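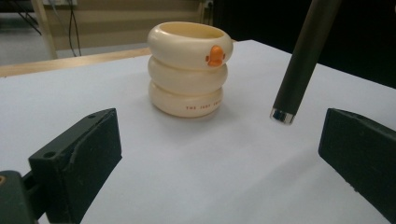

3. 부분 재도장 패널의 색차 측정과 육안 판정

3.1 문제의 범위

구형 승용차의 복원에서 차체 전체를 다시 칠하는 경우보다 펜더 한 장, 도어 하단, 트렁크 모서리만 다시 칠하는 경우가 많다. 이때 새 도막은 수십 년 동안 자외선과 세정제에 노출된 기존 도막과 맞닿는다. 출고 당시의 색상 배합을 그대로 재현하더라도 인접 패널과의 색이 일치하지 않는 이유가 여기에 있다. 현장의 조색 작업자는 기존 도막을 연마하여 열화층을 걷어낸 뒤 남은 색을 기준으로 배합을 조정하지만, 연마 깊이에 대한 합의된 기준은 없으며 판정은 대부분 작업자의 눈에 맡겨진다.

Briggs와 El Idrissi의 선행 연구는 단색 솔리드 도막의 색차가 허용 범위 안에 있어도 복원 의뢰인이 재도장 부위를 지목하는 사례를 보고하였다. 두 저자는 그 원인을 광택의 차이로 추정하였으나, 평면 시편만을 사용하였으므로 실제 패널의 곡률이 판정에 미치는 영향은 분리하지 못하였다. 본 장에서는 실차 패널을 대상으로 색차, 광택, 곡률을 함께 기록하고 육안 판정과의 대응 관계를 검토한다. 메탈릭 및 펄 도막은 입자 배향에 따른 각도 의존성이 별도의 모형을 요구하므로 다루지 않는다.

대상 색상은 크림, 아이보리, 옅은 베이지 계열로 한정하였다. 이 계열은 명도가 높아 먼지와 미세 흠집의 영향이 적게 드러나는 반면, 황색 방향의 작은 편차가 쉽게 인지된다. 또한 기존 도막의 황변과 배합상의 황색 안료가 같은 방향으로 작용하므로, 측색값만으로는 두 요인을 구분하기 어렵다.

3.2 시료와 측정 장소

시료 차량은 Grisesby의 복원 작업장과 Baltthorpe의 장기 보관 시설에서 확보하였다. 작업장의 차량은 재도장 이력이 작업 일지로 확인되는 것만을 골랐고, 보관 시설의 차량은 소유자의 진술과 도막 두께 측정 결과가 일치하는 경우에 한하여 포함하였다. 진술과 두께가 어긋나는 차량은 제외하였으며, 제외된 차량의 자료는 이후 어떤 분석에도 사용하지 않았다.

재도장 도료는 모두 Rosenthal의 2액형 우레탄 솔리드 제품군으로 통일하였다. 도료를 통일한 것은 수지의 종류에 따른 초기 광택의 차이를 줄이기 위한 것이며, 제품 간의 우열을 비교하려는 목적은 없다. 기존 도막의 수지는 차량마다 달랐고 일부는 확인할 수 없었다. 확인이 불가능한 경우에는 용제 문지름 시험의 결과를 기준으로 래커계와 가교형으로만 나누었다.

측정 전 모든 패널은 중성 세제로 세척하고 탈지한 뒤 실내에서 안정화하였다. 왁스가 남은 표면은 광택값이 높게 나오고 측정 반복성이 떨어지므로, 탈지 전후의 광택값을 비교하여 변화가 멈출 때까지 처리를 되풀이하였다. 래커계 도막에는 탈지제가 표면을 연화시킬 위험이 있어 농도를 낮추고 접촉 시간을 제한하였다.

3.3 측정 절차

측정은 Greroddale 절차를 따랐다. 이 절차는 경계선을 기준으로 기존 도막과 재도장 도막에서 한 쌍의 측정점을 잡고, 두 점을 경계선에 수직인 직선 위에 두도록 규정한다. 측정점 사이의 거리는 패널의 크기와 관계없이 일정하게 유지하였다. 몰딩, 엠블럼 구멍, 배수구 주변은 도막 두께가 불균일하므로 측정에서 제외하였다.

각 측정점에서 분광측색계로 명도와 색도 좌표를 얻고, 입사각 60도의 광택계로 경면 광택을 기록하였다. 광택계는 평면을 전제로 설계된 기기이므로 곡률이 큰 부위에서는 측정구가 표면에 밀착되지 않는다. 이 경우 주변광이 유입되거나 반사광의 일부가 수광부를 벗어나 값이 낮아진다. 본 연구에서는 밀착 여부를 차광 고무의 접촉 흔적으로 확인하고, 흔적이 끊긴 점의 광택값을 결측으로 처리하였다. 색도값은 그대로 유지하였다.

한 측정점당 기기를 떼었다가 다시 놓으며 3회 반복하였고, 대표값으로 중앙값을 취하였다. 반복 간 편차가 기기의 재현성 한계를 넘는 점은 표면을 다시 닦은 뒤 재측정하였으며, 재측정에서도 한계를 넘으면 폐기하였다. 최종적으로 분석에 사용한 측정점은 1,168개이다.

곡률은 윤곽 게이지로 본뜬 단면에서 구하였다. 단면은 경계선에 평행한 방향과 수직인 방향으로 각각 채취하였고, 두 방향 중 곡률이 큰 쪽을 해당 측정점의 값으로 삼았다. 프레스 성형으로 만들어진 캐릭터 라인 위에서는 단면의 곡률이 짧은 구간에서 급변하므로, 측정점이 라인과 겹치는 경우에는 점을 평탄한 쪽으로 옮겼다.

3.4 육안 판정 조건

판정자는 복원 도장 경력이 있는 집단과 경력이 없는 집단으로 나누었다. 판정자에게는 재도장 여부와 위치를 알리지 않았으며, 이음매가 보이지 않도록 경계선을 무광 회색 테이프로 가린 상태와 가리지 않은 상태에서 각각 응답을 받았다. 두 상태의 제시 순서는 판정자마다 바꾸었다.

조명은 확산광과 지향광의 두 조건을 사용하였다. 확산광 조건에서는 천장 전체에 확산판을 설치하였고, 지향광 조건에서는 패널의 길이 방향으로 선형 광원을 배치하였다. 유광의 밝은 색 표면에서는 동일한 도막이라도 면의 방향에 따라 겉보기 색이 크게 달라진다. 그림 3의 크림색 컵에서 위쪽 고리의 어깨에는 옅은 하이라이트가 나타나고, 고리의 아랫면은 더 짙은 베이지색으로 보인다. 차체의 휠 아치나 범퍼 하부에서도 같은 종류의 음영이 생기므로, 판정자가 색을 비교하는 두 영역의 법선 방향이 다르면 응답은 도막의 색차와 무관한 성분을 포함하게 된다.

이 성분을 줄이기 위하여 판정 영역은 법선 방향이 서로 가까운 곳에서 선정하였다. 다만 휠 아치 상단과 같이 조건을 만족하는 영역이 좁은 부위에서는 영역의 크기를 줄이는 대신 관찰 거리를 줄여 시야각을 맞추었다. 판정자는 고개를 좌우로 움직일 수 있었으나 정해진 발판을 벗어날 수 없었다. 실제 구매자나 심사원은 차량 주위를 걸으며 관찰하므로, 이 제한은 실제보다 보수적인 조건에 해당한다.

응답은 차이 없음, 차이 있음, 판단 불가의 세 범주로 받았다. 차이 있음으로 응답한 경우에는 더 노랗다, 더 밝다, 더 흐리다 등의 표현을 자유롭게 적게 하였다. 표현의 분류는 두 명의 저자가 독립적으로 수행하고, 불일치 항목은 원문을 다시 읽어 합의하였다.

3.5 결과

색차와 육안 판정의 대응은 곡률이 작은 도어와 후드에서 뚜렷하였다. 색차가 커질수록 차이 있음 응답이 단조롭게 늘었고, 경력 집단의 응답이 비경력 집단보다 작은 색차에서 증가하기 시작하였다. 반면 펜더와 트렁크 모서리에서는 색차가 작은데도 차이가 지목되거나, 색차가 큰데도 지목되지 않는 사례가 함께 관찰되었다.

광택 차이를 설명 변수에 추가하면 평탄한 패널에서는 예측이 개선되었으나 곡면에서는 개선 폭이 작았다. 곡면의 광택값에 결측이 많다는 점이 한 원인으로 보인다. 결측이 없는 점만으로 다시 계산한 결과에서도 경향은 같았으나, 남은 점이 비교적 완만한 곡면에 몰려 있어 이를 급한 곡면까지 확장할 수는 없다.

경계선을 가렸을 때의 응답은 조명에 따라 갈렸다. 확산광에서는 테이프의 유무가 응답에 거의 영향을 주지 않았다. 지향광에서는 테이프를 붙인 쪽의 차이 있음 응답이 감소하였는데, 자유 응답을 보면 가리지 않은 상태에서 반사상이 경계선에서 꺾인다는 표현이 반복된다. 이는 색의 불일치보다 도막 두께의 단차나 연마 방향의 차이를 가리키는 것으로 해석된다. 비경력 집단은 같은 현상을 색이 다르다고 적는 경향이 있었다.

자유 응답에서 가장 잦은 표현은 더 노랗다는 것이었다. 측색값과 대조하면 이 표현은 황색 방향의 편차뿐 아니라 명도가 낮아진 경우에도 사용되었다. 크림 계열에서 명도의 저하가 황색의 증가로 인지되는 현상은 조색 현장에서도 흔히 문제가 되며, 황색 안료를 줄이는 방향으로 배합을 수정하였다가 오히려 차이가 커지는 원인이 된다. Grisesby 작업장의 일지에서도 같은 순서의 수정 기록이 확인되었다.

3.6 측정 오차와 한계

기존 도막의 열화는 한 패널 안에서도 균일하지 않다. 후드의 앞쪽과 뒤쪽, 도어의 상단과 하단은 노출 조건이 다르며, 경계선에서 멀어질수록 기존 도막의 색 자체가 변한다. 본 연구는 경계선 부근의 한 쌍만을 비교하므로 이러한 완만한 변화는 반영하지 않는다. 판정자는 패널 전체를 시야에 두기 때문에, 측정과 판정이 서로 다른 범위를 대상으로 하였을 가능성이 있다.

하도의 색도 통제되지 않았다. 옅은 색의 솔리드 도막은 은폐력이 낮아 얇게 칠하면 하도의 회색이 비친다. 두께가 기준에 미달하는 점은 분석에서 제외하였으나, 비파괴 두께계는 하도와 상도를 구분하지 못하므로 총두께가 충분하더라도 상도가 얇은 점이 남아 있을 수 있다. 단면을 절취하면 확인이 가능하지만 운행 중인 차량에는 적용할 수 없었다.

보관 환경의 차이 역시 고려해야 한다. Baltthorpe의 차량은 장기간 덮개 아래 있었던 반면 Grisesby의 차량은 대체로 옥외 사용 이력이 있다. 두 집단을 나누어 분석하였을 때 색차와 판정의 관계는 같은 방향이었으나, 보관 차량에서는 급한 곡면의 표본이 적어 곡률의 영향을 따로 추정하지 않았다. 동절기인 2월에 측정한 일부 차량은 실내 안정화 시간을 늘렸고, 안정화 전후의 색도 차이가 기기의 재현성 한계 안에 드는 것을 확인한 뒤 자료에 포함하였다.

3.7 조색 작업에 대한 적용

이상의 결과에 따라 평탄한 패널에서는 색차와 광택 차이를 함께 관리하고, 곡면에서는 법선 방향이 같은 영역끼리 육안으로 대조하는 절차를 병행할 것을 제안한다. 시편은 평판과 곡면 두 종류로 제작하며, 곡면 시편의 굽힘은 보수할 부위의 단면에 맞춘다. 시편을 차체에 댈 때에는 인접 패널과 같은 방향을 향하게 하고, 확산광과 지향광에서 순서대로 확인한다.

명도와 황색 편차가 동시에 나타나는 경우에는 명도를 먼저 조정한다. 명도를 맞춘 뒤 다시 측색하면 황색 편차의 일부가 사라지는 사례가 많았으며, 남은 편차에 대해서만 황색 안료의 양을 수정하면 배합 변경 횟수가 줄어든다. 경계선의 반사상이 꺾이는 차량에서는 배합을 바꾸기 전에 단차와 연마 상태를 점검한다. 블렌딩 폭의 설정과 투명 도막의 연장 범위는 4장에서 다룬다.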